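Chepkoech Nyanda does her folding in the evening, at the dining table, after the dishes are done. She has run the linen side of the Drenisdale guest house for 16 years and still takes the tea towels home.

"The dryers at work are fine for sheets," she says. "Small stuff I'd sooner do here. I can sit down if I want to."

She seldom sits down. A cloth goes onto the table flat, gets smoothed out from the middle and is folded in three lengthwise, then in half. She learned it from her aunt in January of her first year on the job, and was made to redo a whole basket.

"She'd pull one out of the pile and if the edges didn't meet, back it all went. I was cranky about it at the time."

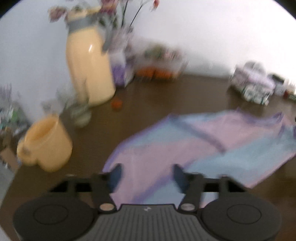

Stripes are easier than plain colours, she says, as long as they run straight. You follow the band and the fold looks after itself. Pastels show every mark, though, so they get their own wash, cool, with no softener.

"Softener's no good for anything you dry a glass with. It just pushes the water around."

The guest house owns 112 tea towels at last count, and she would like to see fewer. Her colleague Salim Sang disagrees. He works the breakfast shift and goes through a stack before ten.

"Salim would use a clean one for every cup," she says. "I've told him that."

Old cloths are cut up for the cleaning cupboard once the hems go. She has kept three from the first batch she ever folded, and they live in the bottom drawer at home. The colour has mostly washed out of them. She uses them for bread.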